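Gwendolyn Pettigrew
Project report, November 25, 2018

1. Finding the collar

Our planner, Skallero, picks a grasp point on a crumpled garment. I trained the collar detector on 3000 crops from the wrist cameras. White shirts were by far the hardest, as the folds wash out, so labels near the neck became my favourite feature!
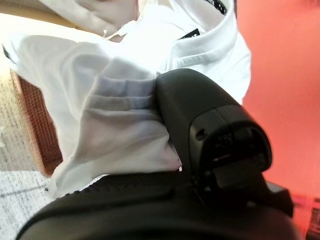
2. Choosing what to pick

The head view feeds a second module, Gruvside, which splits the cloth into separate items. Coral on navy is easy for it – two clean masks nearly every time. White on white bedding still merges, and I spent a happy week on that.

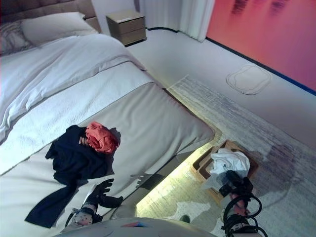

3. Keeping the hand out of the mask

Black fingers kept being labelled as dark clothing. I now project the hand model into each wrist view and blank those pixels before segmentation. It adds up to 77 ms per cycle, and I tested it on 200 saved views.

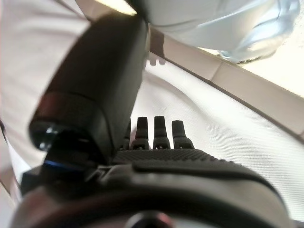 Figure 3. Wrist view with fingers against white fabric.

Next I want to run the mask on both wrists at once.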